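Chapter 9
Release and Return

Key terms: discretionary release, mandatory release, release plan, gate money, halfway house, conditions of supervision, technical violation

Learning goals
After reading this chapter, you should be able to:
Describe the main ways a person leaves prison.
Explain what goes into a release plan and who approves it.
Tell the difference between a technical violation and a new offense.
Discuss how housing affects supervision after release.

Opening case: Leaving Droketden

Rocío Maldonado was released from the state prison at Droketden in August, after serving most of a sentence for burglary. She was given her identification card, a bus voucher, a debit card holding the balance of her prison account, and a sheet listing the terms of her parole. She was to report to the parole office in Trunberg by the end of the next business day. The bus ride took most of the afternoon.

Her release plan had been turned down once. She had first asked to live with her brother, but his lease did not allow another adult in the apartment, and the parole officer who checked the address would not approve it. The second plan named Patrício House, a halfway house in Trunberg that leases single rooms to women on supervision. Residents can stay for up to four months. The approval came more than 60 days after her parole had been granted, and she spent those days in custody.

Her case raises most of the questions in this chapter. Who decides when a person is ready to leave? What should the state provide on the day of release? How much control should a parole officer have over where a person lives and works? 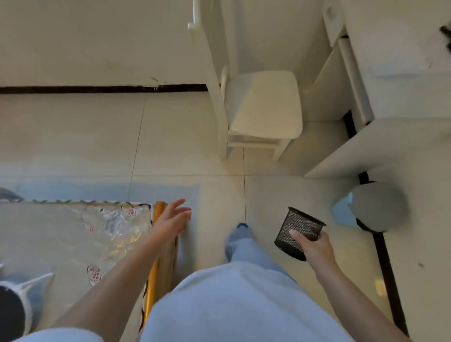

Housing is the part of a release plan that fails most often. A parole board can grant release, but the person stays in custody until an officer has approved an address. Officers look at who else lives there, whether the landlord agrees, how far it is from the victim, and whether the home can be searched. The last point surprises many students. In most states, people on parole agree in writing to searches of their living space, and a search takes in ordinary belongings as well as locked boxes and closets. A mesh pen holder small enough to grip in one hand may be emptied onto a desk, and a long roll leaned against the side of a bed may be opened out and put back. Courts have generally allowed this, with limits that differ by state. Section 9.4 looks at those limits.

Two paths out of prison

Discretionary release means that a board reviews the case and decides whether the person may serve the rest of the sentence in the community. Mandatory release happens on a date set by law, usually after credits for good behavior are subtracted. A third group serves the full sentence and leaves with no supervision at all. People in this last group have no officer to report to, and often no one has checked whether they have a place to sleep.

The mix of these paths affects the work of local agencies. In the year Maldonado came home, the Trunberg parole office received 1,017 people from state custody. Of these, 683 had been released by the board, and the rest had reached a mandatory date. Both groups followed the same standard conditions: report as directed, look for work, do not leave the county without permission, and do not possess a weapon. Special conditions, such as drug testing or a curfew, were added case by case.

Maldonado had a curfew. In her fifth week she took an evening shift at Tasteck, a packaging plant outside town, and came back to Patrício House after the hour written on her sheet. She had left a phone message for her officer, who had not yet heard it. Under the rules this was a technical violation, a breach of the terms of supervision that is not a crime. The officer could have given a warning, changed the curfew, or asked for a hearing that might have returned her to Droketden. As you read Section 9.1, keep a list of the people who had a say in her case before and after she left prison, and note what each of them was allowed to decide.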